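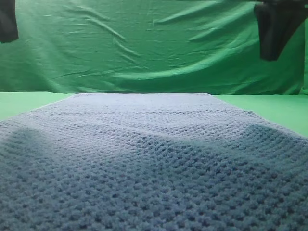
Page 13

4. Washing knitted and crocheted items

4.1 Before you start

Read the care label on the item first. If the label and this guide disagree, follow the label. Handmade blankets and throws often have no label. If you do not know the fiber, treat the item as wool and use the Knits program.

Check that the drum is empty and that the detergent drawer has been rinsed. Leftover fabric softener can leave marks on light colors.

A large blanket takes up more room than its weight suggests, and thick stitches hold a lot of water. Wash one blanket at a time, even when the display shows that the load is under the limit.

CAUTION: Do not wash items with leather trim, glued parts or metal rings in the Loson washer. Remove pins and stitch markers before loading.

4.2 Loading

1. Shake the item outdoors to remove crumbs and pet hair.

2. Look over both sides for loose ends and dropped stitches. Mend them now. A small hole can run during the spin.

3. Fold the blanket in half lengthwise, then roll it loosely from one short end.

4. Place the roll in the large Nastik mesh bag and close the zipper all the way. Tuck the zipper pull under its elastic cover.

5. Lay the bag in the drum so that it curves around the back wall. Do not push it into a ball.

6. Close the door until it clicks.

Note: The small mesh bag supplied with the washer is for socks and hats only. The large bag is sold separately as part 739.

4.3 Setting the Knits program

1. Press Power and wait for the display to light.

2. Turn the dial to KNITS. The display shows COLD and the lowest spin speed.

3. Pour liquid detergent into the compartment marked II. Use the lower line on the scoop for a blanket or two sweaters.

4. Leave the softener compartment empty for wool and wool blends. For acrylic or cotton yarn you can fill it to the first line.

5. If you want an additional rinse, press Rinse Plus once. A light above the button comes on.

6. Press Start. The door locks and the drain pump runs for a few seconds before water enters.

The drum turns slowly and stops often in this program. Long pauses are normal – do not switch the washer off because it seems idle.

To stop the program early, press and hold Start until END shows on the display. Wait for the door light to go out before you pull the handle. If there is still water in the drum, choose DRAIN and press Start again.

CAUTION: Never raise the temperature for wool. Felting cannot be reversed.

4.4 Taking the item out

A wet blanket is heavy. Support it from underneath with both arms, or slide the whole bag into a basket held against the door. Pulling on one corner stretches the edge.

Press water out between two towels. Do not wring.

4.5 Drying flat

1. Set up the Gruso drying rack with both wings open, or use a table covered with a dry towel.

2. Unroll the item and pat it into shape. Start with the corners, then straighten the sides.

3. Measure the width at both ends if the size matters to you, and ease the narrow end out by hand.

4. Turn the item over when the top feels dry.

5. Leave it until the thickest part is dry all the way through. Cables and raised stitches take the longest.

Keep the rack out of direct sun and away from heaters. Do not hang knitted items over a single bar.

Acrylic items may be tumble dried on the AIR setting if the label allows it. See section 6.

4.6 If something goes wrong

Display shows E11: The load is out of balance. Open the door, spread the bag out and select SPIN again. If E11 comes back, add one dry bath towel outside the bag.

Item is still dripping at the end: Run SPIN once more at the lowest speed. Check the drain filter (section 8.2).

Color in the rinse water: Run a second cold rinse and dry the item apart from other laundry.

Stitches look uneven: Pat the item flat while it is damp and leave it alone until dry.

Lint on the door seal: Wipe with a damp cloth after every knit load. Mohair and brushed yarn shed the most.

Replacement bags and rack parts are available from Ekanayake Home Service. Have the model number ready. It is printed on the inside of the door rim.

Revised 2025-01-30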